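**Group project, final report – Sorting and Repacking Small Household Items**
Submitted 27/01/2021

## 2. Setting and materials

The work was carried out in a furnished room of the Prerkwood residence. The table was chosen because it could be reached from all sides and stood close to the cabinets. Its plaid cloth was left in place throughout, as the residence asked that the surface be protected. Creases in the cloth were not ironed out, and small items had to be set down with some care.

The full inventory contained 161 items, divided into textiles, containers and tableware. Each session was limited to 45 minutes. Items were brought to the table in small groups, and textiles were laid at the near side, where they could be straightened by hand before folding. A typical group consisted of one long black fabric item, a small printed tag, an open orange box, a clear glass mug and a red can with a yellow lid.
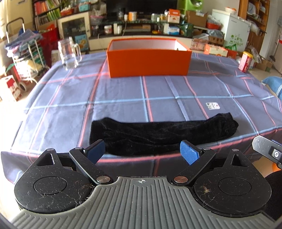 ## 3. Procedure

1. Textiles were laid flat, smoothed along their length and folded twice.
2. Tags were set aside and recorded on the Bonar sheet before disposal.
3. Open boxes were checked for contents and closed.
4. Glass was handled last – after the table had been cleared of everything else.

## 4. Remarks

Long, narrow textiles took more time than the group had planned for in December. The Taka folding guide gives no method for them, and two members folded them differently until the fourth session. The inventory sheets from the first 40 items were therefore revised, and the corrected version is attached as Appendix B.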